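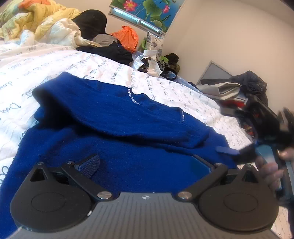 Ekene Dauda wrote:
> Fold the sleeves to the back and then fold the sweater in three. It
> has always worked for my wool things. I don't see why a fuzzy
> sweater should be different, and hanging it up will only make the
> shoulders long. Also, does it matter so much if there are stones
> on it?

Dear Ekene, dear all,

Thank you for the answer. I agree with you about the hanging. I lost a good cardigan in that way, when it stayed on a thin hanger from September until spring, and after that it had two small horns on the shoulders.

But I think the stones matter. My blue sweater has a line of small rhinestones near the shoulder seam, and the knit is very soft and fuzzy. If I fold it in three as you write, the line comes to lie against the front of the sweater, and the stones catch the hairs. After one winter in the drawer there was a flat, rough place exactly there. I could make it better with a soft brush, but it was not like before.

So now I do it in another way. I lay the sweater flat on the bed and fold one sleeve over the top, then the other one a little lower, so that the two cuffs are not on top of each other. Then I put a piece of thin cotton over the stones, and only after that I fold the bottom up, one time. The package is bigger than yours, I admit it. In my drawer there is room for 11 sweaters folded in your way and fewer in mine.

Mỹ Kim asked before the summer if tissue paper is good enough. For me it was not, because it tears at the stones when the drawer is opened often. An old pillowcase cut in pieces is better. Please wash it first without softener.

I have also two questions for the list:

1. Does somebody roll this kind of sweater for a suitcase? I travel to Guimarães for 12 days and I would like to take the blue one. I am afraid that the trim will bend and the thread will break.

2. When I sort the whole bed of clothes, I make one pile for gray and white and red together, and it always falls over. Do you put the heavy things at the bottom, or do you make separate piles by size?

Védís, if you still have the text about storing knitwear, could you send it to me again? The link in your old message does not open.

With kind regards,
Remedios Garrido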